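Search this site Search

Toy library in Huta to move into former Pirar shoe store

27 November 2019

The Huta toy library will leave its room behind the public pool and reopen in April in the former Pirar shoe store on the main street, the group that runs it said.

The library lends toys, puzzles and board games to families in Huta and the nearby villages. It has 129 member families, up from 49 when it opened. A family pays $18 a year and can take home up to four items at a time for three weeks. The fee will stay the same after the move.

The present room has no storage of its own. Larger items such as ride-on cars, play tents and a wooden train table are kept in a shed across the parking lot and have to be asked for a day ahead. The new space has a back room with shelving left over from the shoe store, and everything will be kept under one roof.

The building has been empty since Pirar closed its Huta branch. The owner, Lawal Properties, has agreed to a three-year lease at a reduced rent for the first year. The town is paying for a ramp at the front door and a new restroom with a changing table. Work on the ramp has started. The restroom will be done after the holidays, when the plumbing contractor is free.

Members were asked in the fall what they wanted more of. Building sets came first and pretend food and kitchen toys second, ahead of puzzles and outdoor games. The library has set aside part of its budget for both. Kitchen toys are lent in mesh bags with a card listing each piece, and families are asked to check the card before bringing a bag back. A missing piece costs 50 cents. Bags that come back short are held at the desk for two weeks in case the piece is found at home.

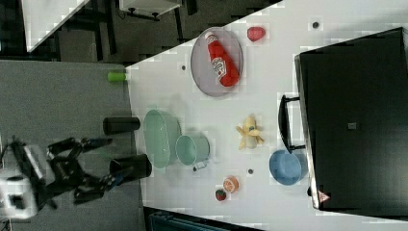
Toy fruit and kitchen items on a white table.

The library had considered two other places, a classroom at the old Kedateo school and the upper floor of the fire hall. The classroom was large enough but is more than a mile from the nearest bus stop. The fire hall has no elevator.

Opening hours will change with the move. The library is now open two afternoons a week. In the new space it will be open three afternoons and on one morning – the morning hours were requested by parents of children too young for school. A play corner near the front window will be open to members and non-members alike during those hours, with no charge and no sign-up.

The collection stands at just over 1000 items, including those in the shed. All of it will be checked and cleaned before the move, and lending will stop for two weeks so that can be done. Items due back during that time can be kept until the new location opens, with no late fee. Battery toys that no longer work will be given to the repair table at the Kedateo swap market or thrown out.

Donations of used toys are on hold until the shelves are full and the staff can see what is still needed. Stuffed animals are not accepted at any time. Puzzles are taken only if complete.

Families who want to join before the move can pick up a form at the pool entrance. Memberships bought now will run for a full year from the opening day at the new address.

Filed under: Local News, Families, Huta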